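Cubes: Faces, Edges, Corners and Stacks
Zosercombe Maths Pages for ages 8 to 11
Page updated July 24, 2024

A cube is a solid shape with six flat faces. Every face is a square, and all six squares are the same size. A dice is close to a cube. So is a child's building block, although many blocks have had their sharp edges sanded down.

This page explains the parts of a cube, how to measure one, and what happens when one cube is placed on another. You will need a ruler, a pencil, some paper and three blocks of equal size. If the blocks are different colours it is easier to write down which one you mean.

Words to know

Face: a flat side. A cube has six.
Edge: the line where two faces meet. A cube has 12.
Vertex: a corner where three edges meet. A cube has eight. The plural is vertices.
Volume: the amount of space a solid takes up.
Base: the face that a solid is standing on, or the lowest block in a stack.

How many faces can you see?

Put one cube on a plain table. A pale table with nothing else on it works best, as the edges show up clearly. Look at the cube from straight in front, with your eyes level with its middle. You see one square. Now turn the cube a little and lift your head. You should be able to see two side faces and the top.

Three is the most you can see at once from outside a solid cube. Each face has another face directly opposite it. When one of the pair is turned towards you, its partner is turned away. There are three pairs, so at most three faces can be in view.

Something standing in front of a cube can hide more of it. If only a corner shows, your brain fills in the rest from what it knows about cubes. The red cube on this table is easy to pick out, and the orange-yellow one behind the hand shows just a small corner.

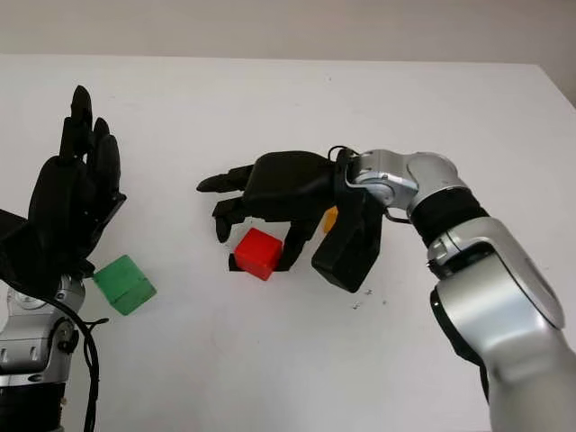 Rizal Chong wrote in to ask whether a cube with rounded edges is still a cube. Strictly it isn't, because a true cube has straight edges and exact corners, but he would like it noted that his class calls them cubes and has never been confused.

Both points are fair. In geometry a cube is an exact shape. In everyday speech the word also covers objects that are nearly that shape. When you measure a rounded block, measure across the middle of a face. If you measure along the edge you may get too small a number.

Measuring a cube

You only need one measurement. All 12 edges are the same length, so once you know one you know them all.

Suppose the edge is 5 centimetres long. The area of one face is 5 times 5, which makes 25 square centimetres. There are six faces, so the whole surface is 6 times 25. That makes 150 square centimetres. You would need at least that much paper to cover the block, and a bit more if you want flaps to glue.

The volume is 5 times 5 times 5, or 125 cubic centimetres. Think of it as layers. One layer holds 25 small cubes, each a centimetre along every edge. Five layers fill the block.

Area is written in square units and volume in cubic units. Mixing them up is the commonest mistake in the answers sent to us. Check the units before you check the sum.

Saying where a cube is

To describe the place of an object on a table you need a fixed point to measure from. This is called a reference point. The corner of the table will do, but a mark near the middle is often handier. A short strip of tape makes a good one - it lies flat and can be peeled off afterwards.

Stick down a short piece of tape so that its long sides run from left to right. Place a cube somewhere to the left of it. Now describe the cube's place in two parts: how far left or right of the tape it is, and how much nearer to you or further from you. Write both distances in centimetres. Give the paper to a partner, take the cube away, and ask your partner to put it back using only what you wrote.
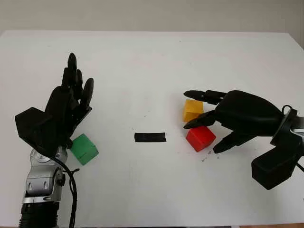 Two distances fix where the cube is, but they do not say which way it is turned. A cube can sit square to the table edge or at an angle. To record this you need a third number, which is the angle of turn. Use a protractor if you have one. You never need to turn a cube by more than 45 degrees, clockwise or anticlockwise, to line it up with the table, because a square looks the same after every quarter turn. Colour or writing on the faces would change that.

Measure to the centre of the cube and not to its nearest edge. The centre stays put when the cube is turned on the spot. The nearest edge does not.

Stacking two cubes

Place one cube on another. The lower one is the base. If the faces line up exactly, the top face of the lower cube is completely covered. If the upper cube is pushed back a little, you will see a strip of the lower cube's top face in front of it. This is called an offset.

A small offset does not make the stack fall. What matters is the centre of mass, the point where the weight of an object balances. In a block made of the same material all the way through, this point is in the very middle. The upper block stays up as long as its centre of mass is above the face that supports it.

With blocks 5 centimetres wide, the centre is 2.5 centimetres from each side. You can slide the upper block back by any distance less than that. At exactly 2.5 centimetres it is on the point of tipping, and a slight knock will finish the job.

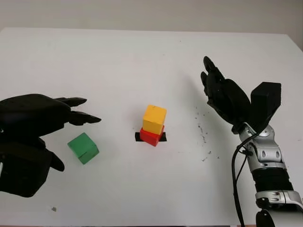

Try this with your own blocks. Set the upper one level with the lower one, then slide it back a few millimetres at a time. Measure the offset after each move. Write down the last measurement before the block tipped, and repeat the test to see whether you get the same result. Blocks with rounded edges usually tip a little early, as the flat part of the supporting face is narrower than the block itself.

For a third cube, the rule is applied twice. The top cube must balance on the middle one, and the top two together must balance on the base.

Questions to work out on paper

A cube has an edge of 4 centimetres. What are its surface area and its volume?
Two cubes of the same size are stacked with no offset. How many faces are hidden, counting the one on the table?
Can a stack of three cubes lean backwards and still stand?

Answers are on the December sheet.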